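Keltden Seifenspender mit Sensor – Aufstellen, Befüllen und Reinigen

Zuletzt aktualisiert: Februar

4. Erstes Befüllen

Der Spender ist für flüssige Handseife auf Pflanzenölbasis ausgelegt. Getestet wurde er mit den Flüssigseifen von Arnside und Plovitz in allen Duftrichtungen. Schaumseife ist zu dünn und tropft aus der Düse nach.

1. Stellen Sie den Spender auf eine ebene, trockene Fläche. Der Schalter am Boden muss auf 0 stehen.
2. Drehen Sie den Deckel gegen den Uhrzeigersinn und nehmen Sie ihn ab.
3. Spülen Sie den Tank einmal mit lauwarmem Wasser aus. Lassen Sie ihn offen abtropfen.
4. Füllen Sie die Seife langsam bis zur Markierung MAX ein.
5. Warten Sie 10 Minuten, bis die Luftblasen aufgestiegen sind.
6. Setzen Sie den Deckel auf und drehen Sie ihn fest, bis er einrastet.
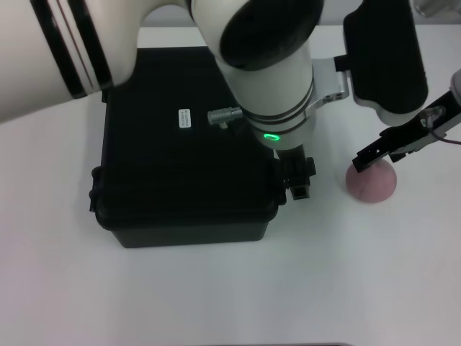

Hinweis: Naturseifen können bei kühler Lagerung trüb werden oder am Boden ausflocken. Die Waschwirkung leidet darunter nicht. Stellen Sie die Nachfüllflasche vor dem Einfüllen einige Stunden in einen beheizten Raum und schwenken Sie sie leicht. Nicht schütteln.

Vorsicht: Keine Seifen mit Peelingkörnern, gemahlenen Kernen oder Blütenteilen verwenden. Die Pumpe setzt sich zu und lässt sich nicht öffnen.

5. Menge einstellen

1. Schalter auf I stellen. Die Leuchte blinkt kurz grün.
2. Taste am Deckel drücken und halten, bis die Leuchte dauerhaft leuchtet.
3. Mit kurzem Druck zwischen kleiner und großer Portion wechseln. Einmal Blinken bedeutet klein, zweimal groß.
4. Taste loslassen und warten, bis die Leuchte erlischt. Die Einstellung ist gespeichert.

Beim ersten Einschalten muss die Pumpe Seife ansaugen. Halten Sie die Hand mehrmals unter die Düse. Kommt auch nach dem zehnten Versuch nichts, lesen Sie Abschnitt 7.
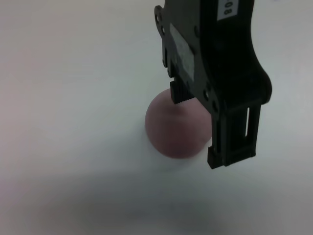
Text: Redaktion Gashaw Badbedarf

6. Seifensorte wechseln

Wer von einer duftenden auf eine unparfümierte Seife umsteigt, sollte den Spender vorher gründlich leeren. Vor allem Lavendel und Verbene halten sich lange im Schlauch.

1. Restliche Seife in ein sauberes Gefäß gießen.
2. Tank zur Hälfte mit warmem Wasser füllen (höchstens 40 °C).
3. Pumpe so oft auslösen, bis klares Wasser kommt.
4. Wasser ausgießen, Tank trocknen lassen, neu befüllen.

Vorsicht: Das Gehäuse nicht unter Wasser tauchen und nicht in die Spülmaschine geben. Außen genügt ein feuchtes Tuch. Essigreiniger greift die Dichtung an.

7. Es kommt keine Seife

– Leuchte bleibt dunkel: Batterien prüfen und auf die Polung achten.
– Leuchte blinkt rot: Tank ist fast leer.
– Pumpe läuft hörbar, Düse bleibt trocken: Düse mit einem Zahnstocher reinigen, danach mit warmem Wasser spülen wie in Abschnitt 6.

Ersatzdichtungen führen wir unter der Bestellnummer 1783.

Kommentare

badezimmerfee
Bei mir hat das mit dem warmen Wasser geklappt, musste es aber zweimal machen. Danke.

Holm77
Geht auch Olivenölseife, die man selbst aus Resten angerührt hat? Meine ist recht dick.

Redaktion
@Holm77: Davon raten wir ab. Angerührte Seife geliert oft im Schlauch nach.

tine_k
Abschnitt 5, Schritt 3 stimmt bei meinem Gerät nicht, da ist einmal Blinken die große Portion. Habe ihn am Sonntag erst ausgepackt.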